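Fumbridge Poetry Prize: results and next steps

The Fumbridge Poetry Prize closed to entries in June with 1,341 poems received, the largest number since the prize was established. Entries were read without names attached, and each poem was considered by 2 readers before the longlist was settled. The Society thanks all poets who submitted work.

The longlist of 195 poems has now been published on the Society's website. Poets whose work appears on it have been notified by email and are asked to confirm that their poem remains unpublished, including on personal websites and social media. Simultaneous submissions are permitted – but a poem accepted elsewhere must be withdrawn before the shortlist is announced. 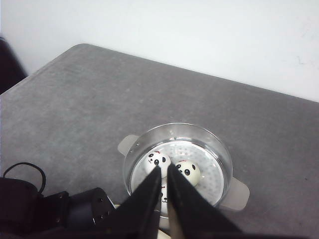 A clear bowl with two handles, on a grey tabletop.

Readers noted a strong showing of poems in set forms this year, with the ghazal and the villanelle both well represented. Many entries dealt with drought, rivers and the care of older relatives. Prose poems were fewer than in past years and will continue to be eligible.

Shortlisted work will appear in the spring issue of Skeltik, the Society's journal, and in a printed chapbook from Thampi Press. Contributors will receive two copies of the chapbook and a year's subscription to the journal.

The winning poems will be read at the Lerkirell Library on a Friday evening, beginning at 7 pm. Admission is free for members. Bookings are required and may be made through the library's front desk or the events page.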